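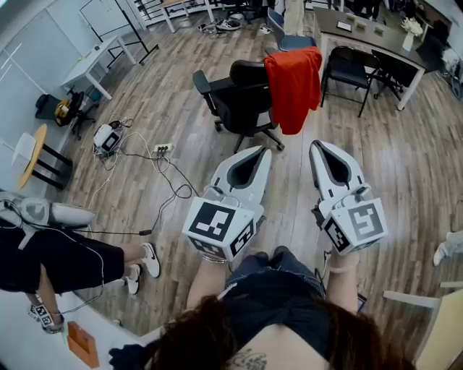

Ticket 1294: Station pagers and Engine 16 tablet not getting second-alarm tones
Department: Tenimmont Fire Department
Opened by: Simin Sadeghi, Lieutenant, Station 5
Assigned to: Amirul Sumampouw, county radio shop
Priority: High
Status: Closed

Simin Sadeghi wrote:
Hi all! First off, the new Piltow alerting setup has been great for us. First-alarm calls come in loud and clear, the bay lights come up, and the tablet on Engine 16 has the map ready before we're buckled in. Love it.

Now the problem. When a box gets upgraded to a second alarm, we get nothing. No tones in the bunk room, no tones on the pagers, nothing on the tablet. We only knew about the move-up to Cindon last night because Kourosh Ansari had the dispatch channel on in the kitchen. We covered their station fine, but I'd like to hear it from the tones next time.

What I tried so far:
Power cycled the station receiver. No change.
Swapped two pagers with the ones from the chief's car. The chief's pagers don't get it either.
Asked dispatch for a test of the first-alarm tones. Perfect, every time.
Asked dispatch for a test of the second-alarm tones. Silence.

Amirul Sumampouw wrote:
Thanks Simin, this is a terrific write-up and saves me a lot of digging. If the swapped pagers are deaf to it too, I doubt it's your receiver. Can you tell me what group number shows on the receiver's second page? Hold the Menu button until the display changes, then press the down arrow once.

Simin Sadeghi wrote:
Group 1 says 12. Group 2 says 256. Is that a real number?

Amirul Sumampouw wrote:
Ha, good catch! The receiver will take 256 but the console won't send to anything above 255, so whatever is in that slot never gets called. I'm going to look at the template we loaded in August. Please leave the receiver alone for now so I can read it the way it is.

In the meantime I've asked dispatch to announce any upgrade for you by voice on the main channel, twice, and to phone the station. Fengying Yu is the shift supervisor tonight and has it on her board.

Fengying Yu wrote:
Confirmed from dispatch. Voice and phone for all Tenimmont second alarms and move-ups until this ticket closes. Also, I pulled our console log for the Cindon call. We did send the second-alarm page, and the console marked it as sent. It went to group 56, which is what our sheet has for you.

Amirul Sumampouw wrote:
There it is! Somebody typed a 2 in front of the 56. Thank you Fengying, I would have been in that template all afternoon.

So the plan:
1. Correct group 2 to 56 in the Tenimmont template.
2. Load it to the station receiver over the network.
3. Pagers have to be done by hand in the cradle. I can bring the cradle over.
4. The tablet gets its alerts from the receiver, so it should come along by itself. We'll test it separately anyway.

Simin Sadeghi wrote:
Come any time after drill. We're doing hose testing in the back lot and will have the whole crew here, so every pager will be in the building. There's chili.

Amirul Sumampouw wrote:
Update from the station, 7 December 2021.

Receiver loaded, group 2 now reads 56. First test of the second-alarm tones: bunk room yes, bay yes, kitchen yes. Big cheer from the crew, which I enjoyed very much.

Pagers: all done except Prakash Sastry's, which wouldn't seat in the cradle. Bent contact. I've left him a loaner, already programmed, and taken his back to the shop.

Tablet on Engine 16: no alert on the first test. It was still holding the old group list. Signed it out, signed it back in, tested again and the alert came up with the map. If you ever see this after a template change, try the sign-out first.

Mazandarani Road repeater: checked while I was out that way, since your pagers lean on it on the east side. Signal is good and the backup battery is holding.

Simin Sadeghi wrote:
Second-alarm page came through for real this morning, a barn fire with Cindon first due. Tones, pagers, tablet, all of it. We were out the door in roughly a minute and everybody knew where they were going. So happy with this. Huge thanks to you and to Fengying!

Prakash says the loaner is louder than his old one and asks if he can keep it.

Amirul Sumampouw wrote:
Wonderful news. Yes, he can keep it, I'll change the serial number on the inventory. Fengying, you can drop the voice and phone backup.

Fengying Yu wrote:
Dropped. Our sheet is unchanged, group 56 stays as it was.

Status changed to Closed by Amirul Sumampouw.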